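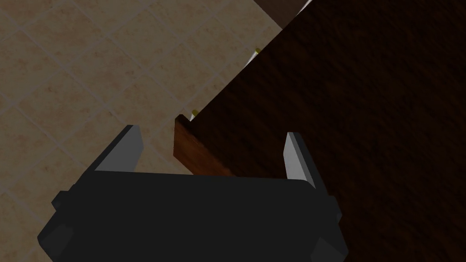
**Lista de inspección — celda simulada de manipulación, proyecto Stakel**
Asignatura de Robótica Aplicada, equipo Pastau
Revisa: Deok-su Baek
Fecha: 7 de octubre de 2021

Estados: C (conforme), NC (no conforme), P (pendiente). Los puntos NC bloquean la entrega. Los P se admiten con comentario.

## 1. Modelo de la pinza

- [x] 1.1 Dedos en apertura completa al iniciar el episodio. **C**
- [x] 1.2 Ningún objeto entre los dedos en el estado inicial. **C**
- [x] 1.3 Mallas de colisión cargadas en ambos dedos. **C**
- [ ] 1.4 Límite de fuerza de cierre definido en el archivo de parámetros. **NC**

Comentario 1.4: el valor está escrito directamente en el script de cierre. Debe pasar al archivo de parámetros, con unidad. Se señaló lo mismo en la revisión de junio.

## 2. Entorno

- [x] 2.1 Mobiliario fijado al suelo; no se desplaza al contacto. **C**
- [x] 2.2 Texturas cargadas sin avisos en consola. **C**
- [ ] 2.3 Zona de exclusión alrededor del mueble de madera. **P**

Comentario 2.3: la zona existe, pero se definió con el mueble en su posición anterior. Recalcular a partir del origen actual — no copiar las coordenadas de la escena Donolthorpe, que usa otro sistema de ejes.

## 3. Parada y límites

- [x] 3.1 La parada por software detiene todos los ejes. **C**
- [x] 3.2 Tras la parada, el rearme exige orden explícita del operador. **C**
- [ ] 3.3 Tiempo máximo por episodio: 30 s. **NC**
- [x] 3.4 Registro de cada parada con causa y paso de simulación. **C**

Comentario 3.3: el temporizador se reinicia cuando el planificador Song devuelve una trayectoria vacía. En esas condiciones el episodio no termina nunca. Corregir antes de lanzar la serie larga de 1000 episodios. 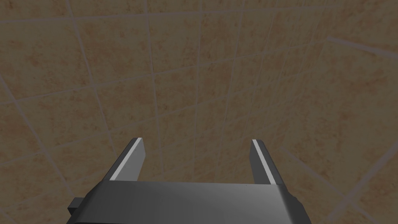 Página 3

## 4. Cámara y orientación

- [x] 4.1 Cámara solidaria con la pinza; sin deriva respecto al cuerpo. **C**
- [x] 4.2 Ambos dedos dentro del campo de visión con la pinza abierta. **C**
- [ ] 4.3 Orientaciones sin mobiliario a la vista tratadas como caso aparte. **P**

Comentario 4.3: cuando la cámara solo recoge superficie alicatada, el estimador de pose sigue devolviendo un resultado con confianza alta. La cuadrícula de juntas es repetitiva y admite varias soluciones desplazadas una baldosa. Se pide un umbral de rechazo y una prueba que lo cubra. La distorsión de perspectiva junto a los encuentros entre planos agrava el error.

## 5. Aproximación a superficies

- [x] 5.1 Velocidad reducida a menos de 5 cm de cualquier plano. **C**
- [ ] 5.2 Comprobación de distancia en las esquinas. **NC**

Comentario 5.2: el cálculo considera un único plano, el más cercano al punto central de la pinza. En una esquina puede quedar más próximo el segundo plano al cuerpo o a un dedo y la comprobación no lo detecta. 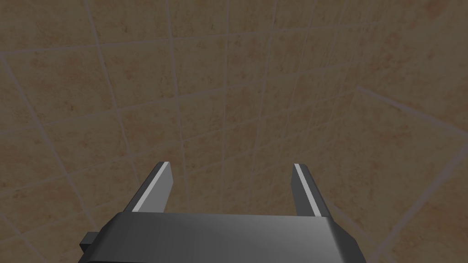

La corrección propuesta por el equipo es evaluar la distancia en las puntas de los dos dedos y en los extremos del cuerpo, con todos los planos de la escena. Se acepta. El coste estimado es de alrededor de 3 ms por paso y no afecta al control.

- [x] 5.3 Contacto no previsto registrado como fallo del episodio. **C**

## 6. Documentación

- [x] 6.1 Versión del simulador anotada en el README. **C**
- [x] 6.2 Semilla aleatoria guardada con cada serie. **C**
- [ ] 6.3 Procedimiento de arranque probado por alguien ajeno al equipo. **P**

## Resultado

No apto para entrega. Quedan abiertos como NC los puntos 1.4, 3.3 y 5.2. Los puntos P pueden cerrarse por escrito, sin nueva sesión. El equipo no debe modificar los apartados ya conformes; si un cambio en el planificador obliga a ello, se repite el apartado 3 completo.

D. Baek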